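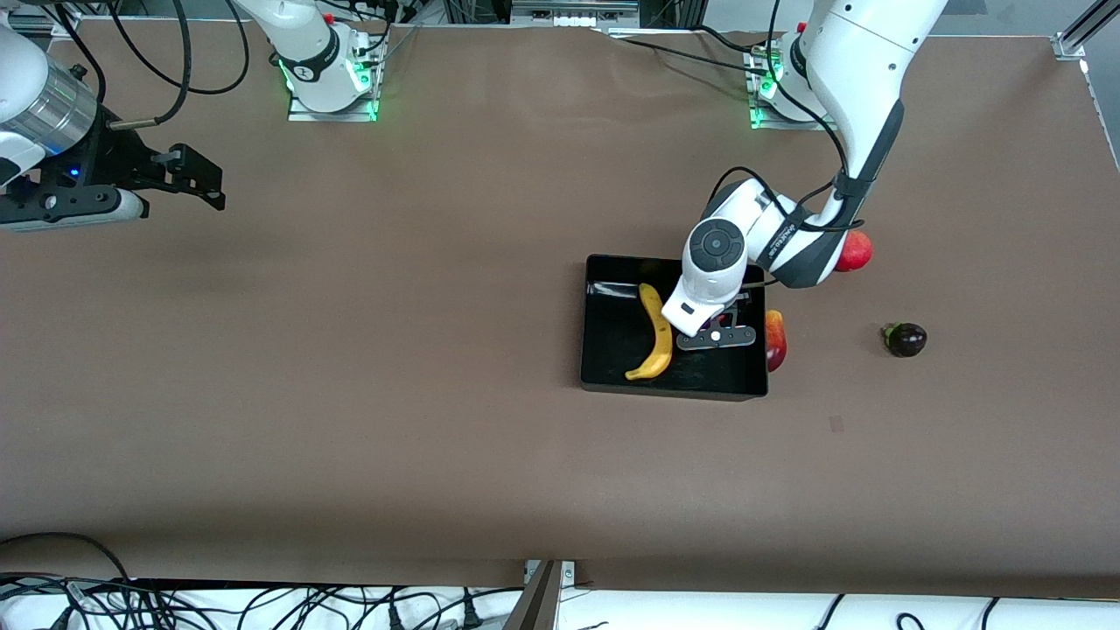 Clitance Handover 

Moving a job from one office to another is hard on everyone, and most of the pain comes from things that were never written down. Clitance Handover keeps all of it in one place: who does the work today, who is taking over, what they still need to learn, and the day each task changes hands.

We love how simple the new version is! You start with a person's regular week, and Handover turns it into a task list that both sides can edit. The person leaving adds notes and logins. The person coming in checks off each task after doing it alone once. Managers see one page with the open items at the top – no more digging through old email threads.

Shiuli Bepari's payroll group at Caltel was the first to try it, back in May. They moved 107 tasks between two offices with a seven-hour time difference, and their favorite part was the overlap calendar, which finds the hours when both people are at their desks. It's our favorite too. 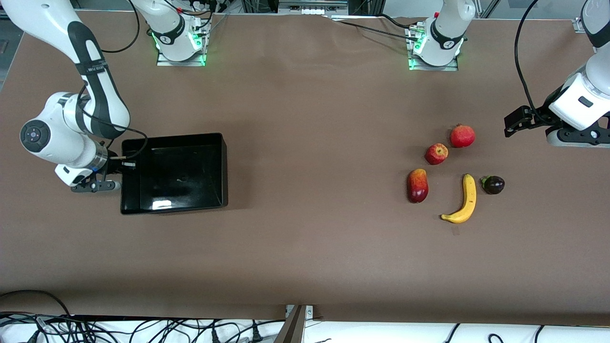
New in this version:
Overlap calendar with time zones and local holidays
Notes in two languages, side by side
Reminders at 9 a.m. local time for each person
Export to a spreadsheet or a printed binder

Plans
Team: up to 28 people, one move at a time
Office: up to 800 people, as many moves as you like
Both plans include phone setup with Dilani Haque or Sajib Matubbar, who know the program inside out and are great at untangling messy task lists (bring your worst one).

Requirements
Any current web browser. Single sign-on comes with the Office plan. The binder export prints on letter or A4 paper.

Already using Clitance Planner? Your staff list and job titles carry over, and old task notes show up under Archive.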